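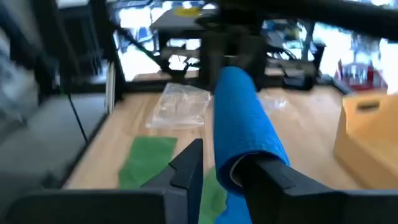 # flolell-tabletop-odds

Version 2, dated 2019-06-20. Replaces version 1, which had the same contents and worse spelling.

This is a collection of short recordings of ordinary stuff being picked up, pulled about and put away on a wooden tabletop. The stuff is cloth, foam, plastic bags, bins and boxes. If you were hoping for glassware, or anything with a handle and some dignity, try the Edon set.

## What's in it

- 2,000 clips, split across 100 folders
- `labels.csv`, one row per clip
- `objects.md`, the list of things and what we agreed to call them
- `notes/`, which you may skip, and everybody does

Clips run 30 seconds or less. Anything longer was trimmed at the end, so a few stop while the cloth is still in the air.

## The objects

**Green cloth.** The star. It is labeled `cloth_green` whether it is flat, bunched, hanging or partly hidden under something. We tried separate labels for "folded" and "crumpled" and spent a whole afternoon arguing over one corner. The state column now says `flat`, `not_flat` or `held`, and `held` wins if two apply.

**Foam cylinder.** Blue, soft, good-natured. It rolls when you don't want it to. Use `foam_blue` even when only one end is in view.

**Clear plastic bag.** The reason version 2 took until June. A clear bag on pale wood is mostly a rumor with highlights. Outlines for bags were drawn by hand and should be trusted less than outlines for anything else. Small loose pieces of clear plastic get `plastic_scrap`.

**Yellow bin.** Shallow, rectangular, plastic. An object is `in_bin` when it rests inside. An object draped over the rim is `on_rim`, a label added because bags love a rim.

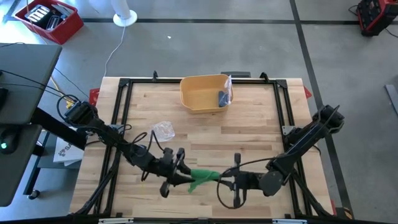

**Cardboard box.** Tan, with a cutout for a hand. It mostly stands at the side of the table and takes no part. Label it anyway.

**Small dark things.** Several items are navy or close to it and could be a pouch or a bit of folded cloth. If you can't tell, write `dark_soft` and move on with your life. The Roussel labelers guessed every time, and their column is kept as `label_old` for anyone who enjoys that sort of reading.

## Label columns

| Column | Meaning |
|---|---|
| `clip` | Clip name, no spaces |
| `object` | Name from `objects.md` |
| `state` | `flat`, `not_flat`, `held`, blank for hard things |
| `place` | `table`, `in_bin`, `on_rim`, `air` |
| `sure` | `y` or `n` |
| `label_old` | See above, with patience |

If `sure` is `n`, please leave those rows out of any score you plan to brag about.

## Known problems

- Green cloth underneath other things is sometimes missing from the labels.
- Two overlapping bags are often counted as one bag.
- `place` is unreliable at the moment a thing leaves the bin.
- Folder 30 has its names in capital letters. Renaming it broke the Undano loader, so capitals it is.

## Use

Free for teaching and research. Credit Flolell. Don't repost the clips without `objects.md`, as the labels make very little sense on their own.

Fixes for the bag outlines are planned for August.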